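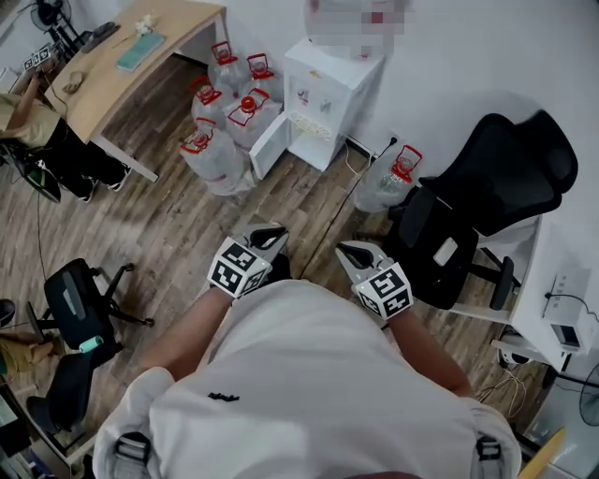

Wer das einmal einen Tag lang gemacht hat, glaubt nicht mehr an billige Daten, schrieb Aksoy unter meinen letzten Beitrag. Die Hardware koste fast nichts im Vergleich zu einem Roboterarm, das stimme schon, aber die Stunden der Menschen, die sie in den Händen halten, tauchten in keiner Tabelle auf.

Ich habe den Kommentar stehen lassen und länger darüber nachgedacht, als mir lieb war. Im letzten Beitrag hatte ich behauptet, das Sammeln von Vorführungen mit Handgreifern sei der vernünftigste Weg, Robotern Alltagsarbeit beizubringen. Dabei bleibe ich. Den Einwand halte ich trotzdem für richtig, und er betrifft die Methode selbst.

Warum Handgreifer die ehrlicheren Fehler machen

29. April 2026

Das Verfahren ist schnell erklärt. Ein Mensch hält in jeder Hand einen Greifer, wie ihn später auch der Roboter trägt, und erledigt damit eine Aufgabe. Kameras an den Greifern und am Kopf zeichnen auf, gemusterte Marker helfen dabei, die Lage der Werkzeuge im Raum zu bestimmen. Aus den Aufnahmen lernt ein Modell, welche Bewegung auf welches Bild folgt. Ein Roboter muss dafür nicht im Raum stehen.

Die übliche Alternative ist die Fernsteuerung: Jemand lenkt einen echten Arm, und der Arm schreibt seine Gelenkwinkel mit. Die Daten passen dann genau zur Maschine. Dafür ist jede Bewegung langsam, und alles findet dort statt, wo der Arm angeschraubt ist. Wer ein Büro, eine Teeküche oder einen Flur haben will, muss sie nachbauen.

Wir haben im Projekt Kokar beide Wege verglichen, mit derselben Aufgabe und demselben Modell. Mit den Daten aus der Fernsteuerung gelangen im vertrauten Raum mehr Versuche. Im zweiten, dem Modell unbekannten Raum drehte sich das Verhältnis um. Dort kam die ferngesteuerte Variante bei 43 Versuchen auf 2 Erfolge, die andere lag deutlich darüber. Ich würde aus einem solchen Vergleich keine allgemeine Regel ableiten. Er zeigt aber, wofür man die vielen verschiedenen Orte braucht.

Mich interessiert an dem Ergebnis vor allem die Art der Fehler. Das Modell aus der Fernsteuerung scheiterte früh und ohne erkennbaren Ansatz, es fuhr ins Leere. Das andere scheiterte spät: Es erreichte den Gegenstand, setzte an und rutschte ab. Mit so einem Fehler kann man arbeiten. Man sieht, was in den Daten fehlt, und nimmt es nach.
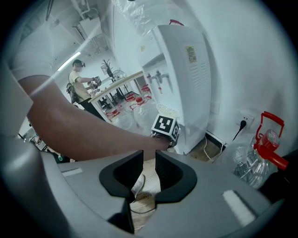 Handgreifer im Einsatz zwischen Wasserspender und langem Tisch.

Büroräume wie dieser sind für die Methode ein guter Prüfstein. Kabel liegen auf dem Boden, Wasserflaschen stehen herum, Menschen halten sich im selben Raum auf. Ein Labor räumt so etwas vorher weg, und dann fehlt es im Datensatz. Ich halte das Wegräumen für einen der teuersten Fehler unseres Fachs. Wer sein Modell nur mit freien Flächen füttert, bekommt einen Roboter für freie Flächen.

Zurück zu Aksoy und den Stunden. In vielen Veröffentlichungen steht der Preis der Greifer, manchmal auf den Cent genau. Selten steht dort, wie lange jemand am Stück damit arbeiten kann, bis die Bewegungen schlechter werden. Bei Kokar haben wir nach 5 Aufnahmetagen nachgesehen und fanden, dass die späten Vorführungen eines Tages fahriger waren als die frühen. Das Modell lernt diese Fahrigkeit mit. Ermüdung gehört also in die Methodenbeschreibung, ebenso wie Bildrate und Markergröße. Die Gruppe am Pultuvov-Labor führt inzwischen ein Protokoll über Pausen. Ich wünschte, wir hätten das von Anfang an getan.

Gegen das Verfahren wird auch vorgebracht, dass ein Mensch Dinge kann, die der Arm nicht kann. Er beugt sich vor, dreht das Handgelenk über jeden Anschlag hinaus, macht einen Schritt zur Seite. Ein Teil der Vorführungen ist für die Maschine schlicht nicht ausführbar. Cernov filtert solche Stellen nachträglich heraus und verliert dabei Material. Ich finde diesen Verlust vertretbar, solange er in der Veröffentlichung genannt wird.

Im Mai beginnen wir mit einer neuen Runde, diesmal mit kürzeren Schichten und einer Zeitmarke für jede Pause. Die Rohdaten der ersten Runde werten wir parallel noch einmal aus, getrennt nach Tageszeit.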